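Soft things need rules too

Everyone in our trade can recite the rules about robots and people. Keep-out distances, stop buttons, speed limits, the yellow tape. Good. I signed off enough of those sheets at Damatura to know why they exist and I wouldn't lose a line of them. But ask what the rules are for a robot handling a carrier bag and you get a shrug.

I got the shrug again in March, at a meeting about the shared handling code. Four firms round the table, one draft, 4 pages on rigid objects. Boxes, tins, bottles, cups. Then a single line near the end: "deformable items to be handled with suitable care." Suitable to whom? Care measured how? Azadeh Babaei asked precisely that and was told it would be dealt with in guidance. It's always going to be dealt with in guidance.

My view, for what it's worth — that one line is where most of the trouble in the next few years will come from, and we should write the rules for soft things now, before every firm has its own habits and a salesman to defend them.

Think what a rule for a box looks like. It has a size. It has a weight. You can say the grip must be within so much of the middle and the box musn't tilt more than so much, and a person with a clipboard can check. Lovely. Now do a bag. Where is the middle of a bag? What is its size, full or empty, open or flat? It changes when you touch it. It changes when the door opens and there's a draught. And people put bags inside other bags, all the time, everyone has a cupboard like that at home.
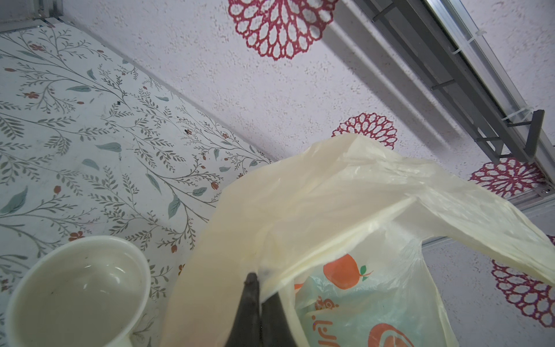 One finger on the cream bag, a printed bag inside it, a cup alongside.

That is ordinary work and it's the sort of thing the draft has nothing to say about. Two layers of plastic, one inside the other, thin enough for the light to come through the outer one. Which one is the job? If the instruction was "take the bag" then what counts as done? The outer one lifted? Both? Inner one still sitting in it the way it was? I have asked three good engineers and got three answers, all sensible, all different. You can't test against that. You can't buy against it either.

And then the neighbour. There's a cup right by the bag. A person would move it first or put a hand on it without thinking. Our draft says a cup should be held upright, fine, but only if the cup is the thing being handled. If the cup is merely next to the thing being handled it has no rights at all. A loose handle can reach a long way from the grip and whatever it catches goes with it. So rule one, if anyone will have it: the clear space is measured from the furthest part of the item and not from the gripper. Flap, handle, strap, the lot.

Rule two. Say which layer. Every task sheet for nested items names the outer and the inner and says what happens to each. Takes ten seconds. Kasano already ask for it on their sheets and I've never heard that the sky fell in.

Rule three. Stop counting a lift as a success. At Damatura we ran 500 bag lifts for one customer and reported 400 as good. Decent number, everyone pleased. Then someone went back through the records and asked what we'd meant by good. Off the surface, we'd meant. Not torn, not tipped out, not dragging something along with it, none of that was written down so none of it was scored. I still think about that report, my name's on it. Score the item and score what was round it, separately, and publish both.

Rule four is the dull one and people hate it. Test on busy backgrounds. Patterned paper, printed walls, shiny rails, shadows across everything. Too many test rooms are plain grey top to bottom, and homes aren't. My mother's kitchen has flowers on the tablecloth, flowers on the tiles and a different lot of flowers on the curtains. A see-through bag on top of that is hard work for a person with glasses on. If a firm wants to claim it can manage household plastic, let it show the results with some pattern about, and say in the sheet what the pattern was.

The case against. Lammers say standards written too early freeze bad ideas in place, and they've a point, I have seen it done with cable guards. Flevero say small firms can't afford the testing. Also a fair point, and I'd answer it by keeping the tests cheap. You need bags, a cup, some wallpaper. None of what I've listed wants a laboratory. What it does want is people writing down what they meant before they press start, and that costs time, and time is what the small firms haven't got. I do see that. I just don't think a customer should find out what "suitable care" meant by mopping it up.

The draft is open for comments and so far there are 2756 words of them, nearly all about boxes. I counted becuase I was cross. Mine go in tonight, the four rules more or less as above with the grumbling taken out. If you handle anything that flops, folds or crumples, send yours. Section on deformable items, last page, you'll find it easily enough, there's only the one line.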